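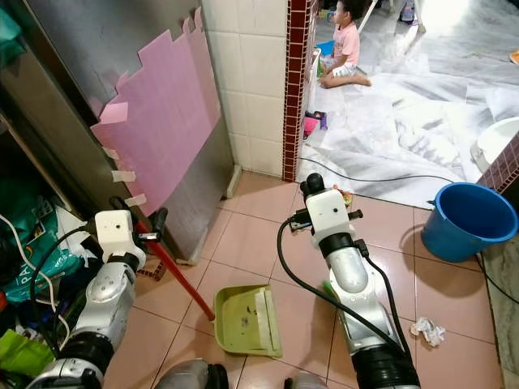
10 Jan 2021

Kitchen floor, Wultside unit. Swept the tiles this morning before starting on the grout.

The pink tiles show everything dark and hide anything pale, so go over them twice. Long red broom first, then the hand brush for the joints. Paper scraps are the worst of it. They lie flat on the glaze and the broom rides over them - short strokes toward the dustpan work better than long ones. The green dustpan stays put if it is set down square to the tile edge. Set across a joint it rocks and the fine stuff goes underneath.

Pink paper is still taped to the front of the steel appliance. Leave it up until the Skadach drawings are checked. Tape residue comes off brushed steel with warm water and dish soap, wiped along the grain.

Grout: tested the Gestemum cleaner in the corner by the door, 16 minutes, then rinsed. Lighter than the rest but patchy. Tried 6 minutes on the next joint and could see no change. Will do one full row at 16 and look at it again in daylight.

Bag of sweepings weighed 991 g with the pan contents in. Last one was 1047, mostly plaster dust.

To do - order grout brush, ask Su about resealing. Last sealed in June.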